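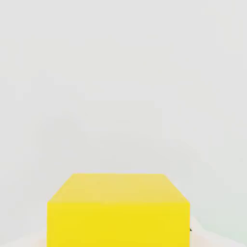

5.3 Failure Analysis: Downward Overtravel at Close Range

The block-lifting task was run for 100 episodes in Siltar with the final policy checkpoint. The policy lifted the block in 78 episodes. In 20 of the remaining episodes the fingers closed above the block or on its upper edge and the lift began with nothing held. In the last 2 the arm continued to descend after the fingers had reached grasp height and pressed into the table until the simulator's contact force limit ended the episode. These two are the subject of this section. They are a small part of the failures, but they are the only ones that would have damaged hardware, and the same behavior later appeared on the Clevness arm at the Breststead site.

Both episodes passed through the same states. The approach from the start pose was normal, and the lateral error at the end of the approach was within the range seen in successful episodes. The policy then entered the final descent, during which it commands small downward steps and is expected to switch to a close command when the fingers are level with the block. The switch did not happen. The commanded vertical step stayed near its mean value for the descent phase, and the gripper command stayed at open. The force on the finger pads rose as soon as they touched the table, but the policy has no force input and its output did not change.

We looked first at the controller. Replaying the logged commands through the low-level controller alone gave the same trajectory, with no added offset and no missed command. The joint position error was small until contact and grew only afterward, as expected when the arm is blocked. The collision geometry of the block and the table was also checked and found to match the visual geometry. The fault therefore lies in the commands issued by the policy.

The policy receives one color image and the joint positions. Depth is not provided and has to be inferred from the apparent size of the block, the position of its edges, and whatever background is in view. Figure 6 gives a sense of how little remains at close range. The yellow cube fills the middle half of the width and its lower part is out of view. The top face and the upper part of the front face are visible, both almost uniform in color. The background is a pale gray with soft changes in brightness and no object that could serve as a reference. The boundary between the supporting surface and the background is faint on both sides, and no part of the gripper can be seen. The far edge of the top face, the near edge, and the sides of the block are the only strong lines available to the encoder.

Once the base of the block has left the view, two of the cues used earlier in the approach are gone. The height of the block in the image can no longer be measured, and the line where it meets the table cannot be located. The width of the front face still grows as the camera moves closer, but the change per step is small compared with the change produced by the size randomization used in training. A large block seen from farther away and a small block seen from nearby can give very similar images. Joint positions should resolve this, and in most episodes they appear to do so.

To test whether the joint input was being used, we took the observations from the two episodes and changed one input at a time. Replacing the image with one from a successful episode at the same height caused the gripper command to switch to close. Replacing the joint positions while keeping the original image had almost no effect on the output. The policy was relying on the image in a region where the image does not determine height. We did not find a single image feature that explains the difference between these two episodes and the successful ones, and the sample is too small to support a claim about block color or lighting.

The training data offers a partial explanation. Demonstrations were generated by a scripted expert that always closes the fingers at the correct height, so the data holds no examples in which the fingers are open and too low. A policy that misses the switch by a few steps is outside the data and has nothing to pull it back. The episodes with early closure may share this origin — in both groups the timing of the close command is wrong — but they end harmlessly, and we did not analyze them further.

On the Clevness arm the fault was seen once, during setup in May, before any scored trials. The operator pressed the stop button when the wrist began to tilt under load. One finger pad was creased and was replaced. The arm's own protective stop did not trigger, which we traced to a force threshold left at the value used for the heavier Mughal gripper. That threshold has been lowered, and a fixed lower limit on the tool height is now enforced below the policy. The limit is computed from joint positions alone and cannot be overridden by a policy command.

The height limit prevents table contact but does not correct the policy. When the limit is reached with the gripper open, the arm holds its position and the episode is recorded as a failure. We chose this over an automatic close command so that the reported success rate would still reflect the learned behavior. Adding demonstrations that start below grasp height with open fingers is a likely remedy and has not yet been tested.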